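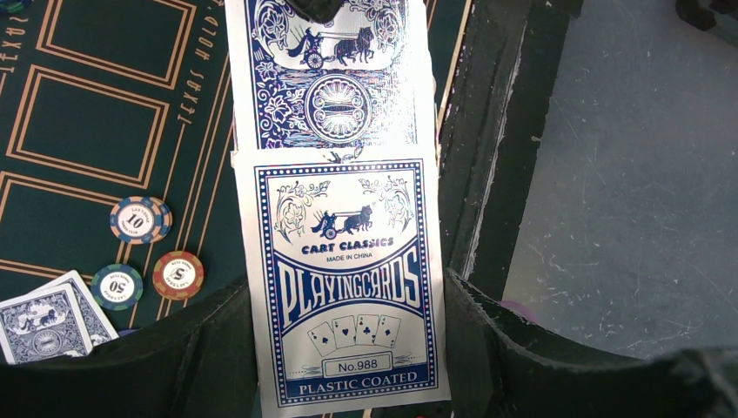

dirk_v
I want a mirror over the sideboard in our dining room and I'm stuck between two. One is the Okport, a round one with a thin brass-colored rim. The other is a rectangular one from Vermeulen with a carved frame. The wall is dark green and the sideboard is plain oak. My wife likes the carved one. I worry it will look fussy. The ornament is the sort of thing on the Cart Classics card box, curling stems and blossoms in the corners and a dotted border all the way around, only in wood. On a small box I like it. On something that size I'm not so sure. The Okport weighs 43 pounds by the listing and the Vermeulen doesn't give a weight. Anyone own either?

Posted 2019-03-03

gedar_fan
Own the Okport, the smaller size. Good glass, no waves in it. The rim scratches if you look at it wrong. I'd still buy it again for a dark wall.

Hallway Annie
Go with the carved one. Round thin-rim mirrors are in every rental and every dentist's office now. You already have a plain sideboard, so the wall can take something with a bit of work in it.

BramDeHaan
Disagree with Annie. Carved frames collect dust in every groove and you will be up there with a paintbrush cleaning it. I had one for six years. Sold it.

Hallway Annie
I've had mine longer than that and I run a duster over it when I do the shelves. It takes a minute.

BramDeHaan
Then yours is carved shallower than mine was.

dirk_v
The Vermeulen looks fairly shallow in the photos, but the photos are all from the front. What about hanging? House is old, plaster over lath.

plumbline
Find the studs and put two screws in, wide apart. Don't trust a single hook with 43 pounds on plaster. For a round mirror with one hanger in the middle you may not land on a stud, so screw a painted board to the studs first and hang off that. A French cleat works well for the rectangular one. Email Vermeulen for the weight before you buy any hardware.

gedar_fan
Seconding the cleat. I used the Endis one and it's been solid. It does hold the mirror off the wall a little, which you notice from the side.

Hallway Annie
How wide is the sideboard? If it's a long one a round mirror can look lost on it.

dirk_v
1,821 mm, so just under six feet. The Vermeulen is 1,313 mm wide. The round one is a good bit less.

Hallway Annie
There you go. The wide one fills the space.

BramDeHaan
Or put the round one off center with a lamp on the other end. Cut both out of brown paper and tape them up for a few days. Costs nothing.

dirk_v
Paper is a good idea. Will do that this weekend and write to Vermeulen about the weight — and ask how deep the carving is.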